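Getting the lawn ready for the kids

Every February I walk the backyard with a cuppa and a rake (same rake since 1991, bless it), pulling out dead thatch before the egg hunt comes round. Go gently, love, you only want the grey stuff!

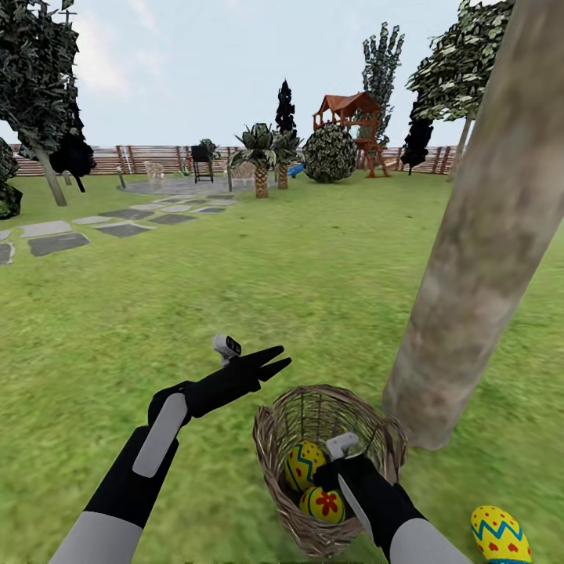
Karlijn Dewulf wrote in to say she waters deeply the night before raking, and her clay soil gives up the thatch much more easily.

I might try it on my patchy corner. Feed after raking, water it in well, and keep the mower a notch higher for 2 cuts. 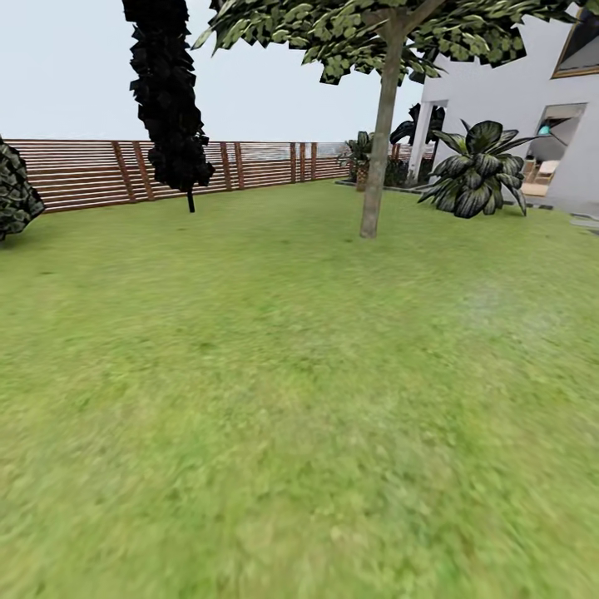
Then leave the clippings where they fall, unless they're clumping.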